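Looking after the gripper on cell 3
Ásdís Hjaltadóttir, speaker notes

Opening
Hello everyone! I get to talk about my favorite machine at Brerna, the Skukgate cell. Start with the fingers, go slow.

Slide: scuffs
Wipe both fingers every 251 picks. Look for pale specks on the black faces and write down where they are.
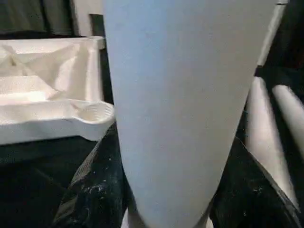 Wrist view, cream tray at left, scuffs on both black parts

Slide: closing on a cylinder
I love this bit! Run the jaws in at low speed and check that both tips arrive at the same height. If one is high, loosen its Ollberg clamp, reseat, try again. (Pause for questions.)
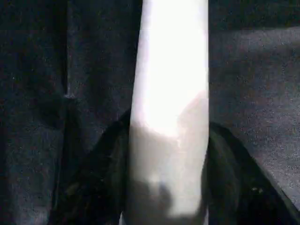
Spare parts
Fingers get swapped at roughly 3000 cycles. Keep 6 in the drawer. Karpenko has the torque sheet, ask for the January one.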